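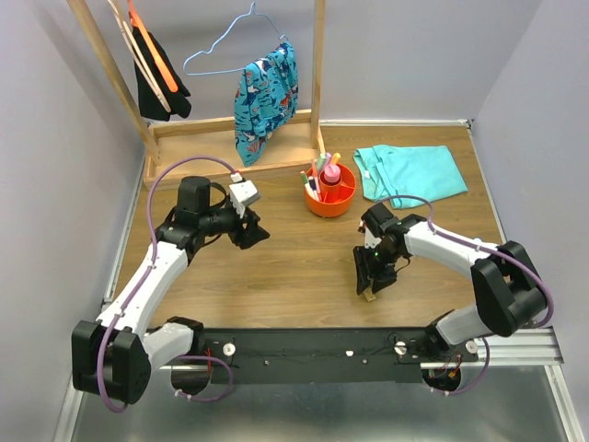
Trascombe clothes swap returns with a rail just for children

The Trascombe clothes swap is back this Monday, and for the first time it has a children's corner all of its own! The doors of the Molik Rooms open at 4 pm, so families can come straight from school, and the swapping carries on into the evening.

The last swap, in January, was a cracker. A grand total of 174 pieces of clothing found new homes, from winter coats to party frocks, and plenty of people went home with something they would never have tried on in a shop. The one grumble was that the smaller sizes got lost among the grown-up things – so this time they get their own low wooden racks, set at a height where children can have a good rummage for themselves.

Patterned tops are especially welcome. Sharks, stripes, dinosaurs, the louder the better. Plain T-shirts will be folded on the tables beside the racks, and anything that needs to keep its shape will go on a hanger. Spare hangers are very handy too, and it doesn't matter a bit if they are wood, wire or bright plastic.

There will be pots of coloured pens out as well, for writing size labels and for a spot of drawing while the adults browse (the Saludo café next door is doing hot chocolate until closing time, which should keep everybody happy).

It works the same way as before. Bring up to five clean items, collect a token for each one and swap the tokens for whatever takes your fancy. Clothes should have working zips and no holes, though a missing button is fine. Shoes can't be taken this time as there isn't the space to lay them out in pairs.

Anything left at the end goes to the Wekovau mending group, who turn tired cotton into bags, bunting and some truly lovely patchwork.

Entry is free and there is no need to book. Clothes can be dropped off at the side door from the morning onwards.

Print this page | E-mail this to a friend

Related items
Mending group looks for spare sewing machines
Saludo café extends its Saturday hours
Seed swap: what to bring and when
Molik Rooms get a fresh coat of paint

Contact us | © Trascombe Local News | Back to top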